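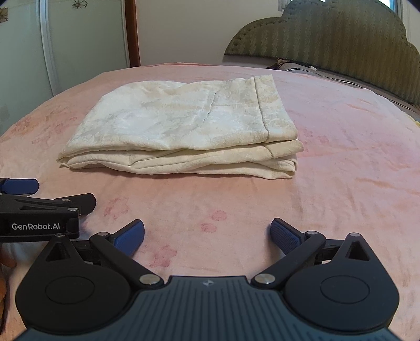
Why must I fold a blanket when I will open it again tonight? A girl from Skumonbridge wrote this to us, and she added that her brother wants to know it too.

It is a good question. Let us think about what cloth is. Cloth is made of threads, and the threads go over and under each other. When you throw a big cloth on a chair, it bends in many places at the same time. If it stays so for a long time, and something heavy lies on it, the threads remember these bends. We call them wrinkles, or creases.

When you fold, you choose where the cloth will bend. The other parts stay flat. A folded cloth also takes less room. Fold it one time and it covers half of the bed space it had before. Fold it again and it covers a quarter. But look at the side: now there are four layers! The cloth did not get smaller, it only got thicker.

Try it on your own bed.

Lay the cloth flat and push the wrinkles out with your hands.
Find two corners and bring them to the other two corners.
Smooth it again, from the middle to the outside.
Turn it and fold once more.

A thick cloth makes round, soft edges, and a thin cloth makes sharp ones. You can test this with a towel and a handkerchief.

Is your bedspread too big for your arms? Ask somebody to hold the other end. Walk to each other and let the corners meet.

Next time in Lumenta for Children: why does wool feel warm?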